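Warehouse Associate, Returns and Repacking — Flidavholm

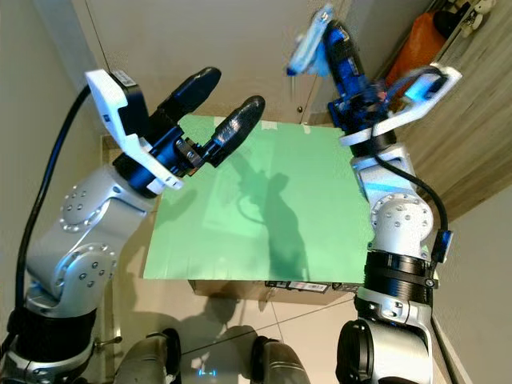 Postholm Supply is hiring for the returns and repacking area at our Flidavholm building. We sell shelving, storage bins, kitchen carts and small household goods, mostly through our own website and through a handful of regional stores. Returns are a steady part of the business and we want them opened, checked and back on the shelf within a few working days. We have openings on the early shift and the late shift.

What you will do

Most of the job is receiving returned cartons, matching them to an order number and deciding what happens next. Items in good condition are repacked and sent back to stock. Items with missing parts go to the parts bench, where a coworker pulls the hardware kit and completes the set. Damaged items are written up and moved to the outlet cage. You will enter each decision in Ferri, our inventory system. You do not need to know Ferri before you start. Training takes place on the floor during your first two weeks.

You will also help with cycle counts at the end of each month and with unloading when a truck comes in ahead of schedule. From November through January the area is busier than the rest of the year, and we ask everyone to take at least one extra shift in December.

What we are looking for

You should be comfortable standing and walking for most of a shift and able to lift 50 pounds with or without reasonable accommodation. You should be able to read a packing list in English and write a short, clear note about what is wrong with an item. Basic computer skills are enough. Warehouse experience is helpful but not required — several people on the current team came from grocery stores and restaurants.

Forklift certification is a plus. If you don't have it, you can apply for the in-house course after six months.

Hours and pay

The early shift runs from 6 a.m. to 2:30 p.m. The late shift runs from 2:30 p.m. to 11 p.m. Both include a 30-minute unpaid lunch and two paid breaks. Shifts do not rotate unless you ask to switch.

Starting pay is $155 per eight-hour shift. The late shift pays an additional $8 per shift. Overtime is paid according to state law. Full-time employees are eligible for medical, dental and vision coverage after 60 days, and paid time off starts adding up on your first day. We reimburse one pair of safety shoes per year. Keep the receipt.

The building

We are at 2050 Kinder Road, on the north side of the Flidavholm industrial park. Parking is free behind the building. The bus stops at the corner of Kinder Road and the park entrance, but the last bus leaves before the late shift ends, so please plan for that if you don't drive. There is a break room with lockers, two microwaves and a refrigerator. The warehouse is heated but not air-conditioned. Fans are set up in summer.

How to apply

Fill out the short form on our careers page or pick up a paper application at the front office between 8 a.m. and 4 p.m. A resume is welcome but you can apply without one. Please tell us which shift you want and when you could start.

Efraín Chávez, the returns supervisor, reads all applications and calls people himself. If he leaves a message, call back at the number he gives — the main line goes to customer service and they can't schedule interviews. The interview lasts about half an hour and includes a walk through the area. Wear closed-toe shoes.

We will keep this posting up until all positions are filled.

Postholm Supply is an equal opportunity employer. If you need an accommodation during the application process, tell the front office or note it on your form.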